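# Moving a build tool from scripts to a scheduler: a conversation with the Plarnilum maintainer

Plarnilum began as a Python script that compiled firmware images for small single-board computers. It now runs as a service at Clendgate, where it handles 3000 build jobs in a normal week. Its lead maintainer spoke with us about the rewrite that shipped in June, and about the parts that still need work.

The first version was a single file that read a list of targets and called the compiler for each one in order. "It was a for loop with logging," the maintainer says. "For a dozen targets that is fine. At 200 targets, one slow build holds up everything behind it."

The team's first fix was a thread pool. This helped less than expected. The build steps already ran as separate processes, so Python's global interpreter lock was not the limit. Disk access was. Every job unpacked its own copy of the toolchain before starting, and the jobs competed for the same drive.

"We measured CPU use first and looked at I/O second," the maintainer says. "I would reverse that order today. The toolchain unpack was the longest step on short jobs, and it showed up in our timings as compile time, so we read the numbers wrong for weeks."

The rewrite split the program into two parts. Drava is the scheduler, which keeps the queue in SQLite and assigns jobs. The workers mount a shared, read-only toolchain and write only their own output. Each job is keyed by a hash of its inputs. If the hash is already in the cache, the worker returns the stored result.

Choosing SQLite drew questions from users who expected a message broker. The maintainer sees no reason to change it. "There is one writer. The queue table has never gone past 2000 rows. A broker is another service to install, and half of our users run this on a board under a desk."

Write-ahead logging is turned on, and the busy timeout is set to 444 milliseconds. We asked where that number came from.

"Someone typed it during testing and it worked," the maintainer says. "I have tried larger and smaller values since. There is no difference we can measure, so it stays in the config file, where people can override it."
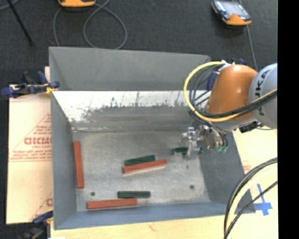 Error handling took longer than the scheduler itself. A worker can lose power in the middle of a write, and the old code would treat the partial file as a finished build. Workers now write to a temporary name, flush, and rename. If no heartbeat arrives within the lease period, Drava puts the job back in the queue – up to three times, after which it is marked failed and left alone.

The command-line interface was kept almost unchanged. Old flags still work, with a warning for the two that no longer do anything. Type hints were added across the public modules, but the plugin interface is still loosely typed.

"Plugins get a dictionary and return a dictionary," the maintainer says. "I don't like it. Changing it breaks every plugin people have written, so it waits for the next major version."

That version, with the working name Vasić, will move plugins to data classes and drop the old config format. A converter script is already in the repository. It handles nested sections but loses comments, and the maintainer suggests keeping a copy of the original file until the new one has run a full build.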